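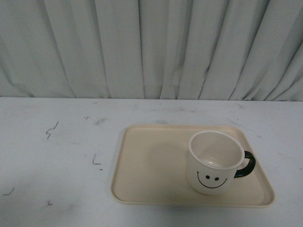 Hamier brings the tea tray back to the table with Rind

RAVVILLE, December 11, 2021. Hamier, the Ravville tableware maker, is very pleased to announce Rind, a tray and mug sold together and meant for the plainest of daily pleasures, a hot drink carried from one room to the next without leaving half of it on the carpet.

The tray is cream-coloured plastic, a good-sized rectangle with rounded corners and a low raised rim that slopes gently up from a flat floor. It is the rim that gives the set its name (the rind of a cheese was mentioned early on, over lunch, and nothing we came up with afterwards sounded half as nice). The mug is white with a black handle and a simple black smiley face on the front, and it ought to sit happily beside whatever is already in your cupboard.

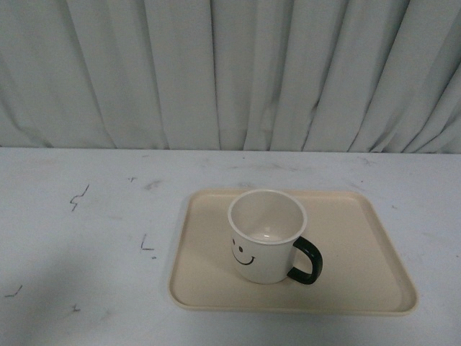
"We went back and forth for months about whether to print something on it, and every time we ended up drinking out of the one with the smile," said Khang Kim, who designed the set. "My mother carried her tea about on a tray just this shape, and I wanted one she would have put on her knees without a second thought."

The first run is 2000 sets, each priced at £16. They go on sale today from the Hamier shop in Ravville and from 32 stockists, with Draramier taking the set into its kitchen departments in the new year. Mugs and trays can also be bought separately, as we do know that mugs have a way of going missing at work. 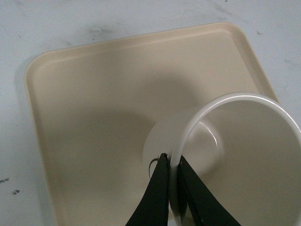
Washing and looking after your set

Both pieces may go in the dishwasher on an ordinary cycle. If you are washing the tray by hand, warm water and a soft cloth will do nicely, and it is worth running a finger along the inside of the rim, where sugar likes to gather. Please keep the tray out of the oven and the microwave.

Moataz Abdel Hamid, who runs the Ravville shop, will be pouring tea for visitors all through the launch, and anyone who brings in an old tray for a bit of a chat about it will be made especially welcome. A larger tray, with room for a teapot, is planned for June.
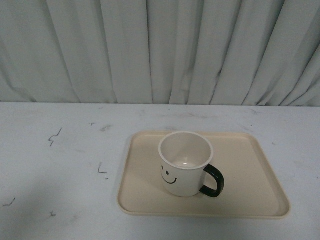 The white tabletop and pale grey curtain.

Press enquiries: please ask for Moataz Abdel Hamid at the Hamier shop, Ravville.

Comments (3)

teacosy_jan: Will the mug be sold in a bigger size? Mine has to last me the whole of the morning news.

P. Orrell: Bought one for my dad. Rim is a touch lower than I expected but it fits on the arm of his chair, so he's happy.

Midge: any chance of a green tray please

More from Hamier
Draramier to stock Hamier bowls
Winter opening hours at the Ravville shop
Getting tea stains out of white mugs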